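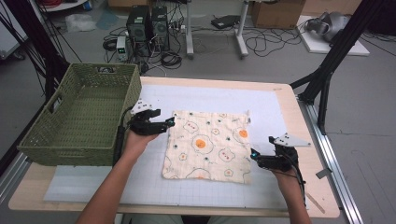 A square of cream-coloured cloth, laid flat on a table.

Print this page | E-mail to a friend
Shared 7 times | 2 comments

How is cloth made?

Cloth is made from threads. A thread is made from fibres, and a fibre is a very thin strand of material. Cotton fibres grow on the seeds of the cotton plant. Wool fibres grow on sheep. Some fibres, such as nylon, are made in factories.

One cotton fibre is short and weak. To make thread, many fibres are pulled so that they lie in the same direction, then twisted together. The twist presses the fibres against each other and stops them sliding apart. This is called spinning.

Weaving uses two sets of threads. The first set is called the warp. Warp threads are stretched tightly on a machine called a loom. The second set is called the weft. The weft goes over one warp thread, under the next, over the next, and so on. On the way back it does the opposite. This pattern is called plain weave.

At the Kestora mill in Cullau, one wide loom holds 1259 warp threads. Clive Birkett, who sets up the looms, needs around 7 hours to tie them all in place. If one thread is missed, the finished cloth has a thin line running down its whole length.
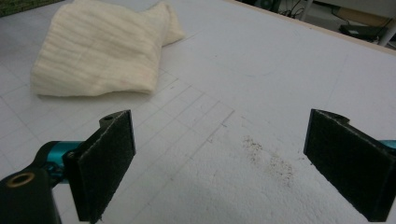 Weavers plan a pattern on squared paper before they begin. Each column stands for a warp thread and each row for a weft thread. A filled box means that the warp is on top. You can plan a pattern too, on any surface ruled into small boxes like the thin grey rectangles on this white one - though true squares are easier to read. Start with a block of four boxes by four and fill in every other box, moving along by one box on each new row. You have drawn plain weave.

Knitted cloth is different. It is made of loops, and each loop is pulled through the one before it. Loops can change shape, so a knitted jumper stretches more than a woven shirt.

Words to know
Fibre - a very thin strand
Loom - a machine for weaving
Warp - threads held tight on the loom
Weft - threads that cross the warp

Contact us | Copyright Kleinschmidt Learning Pages | Back to top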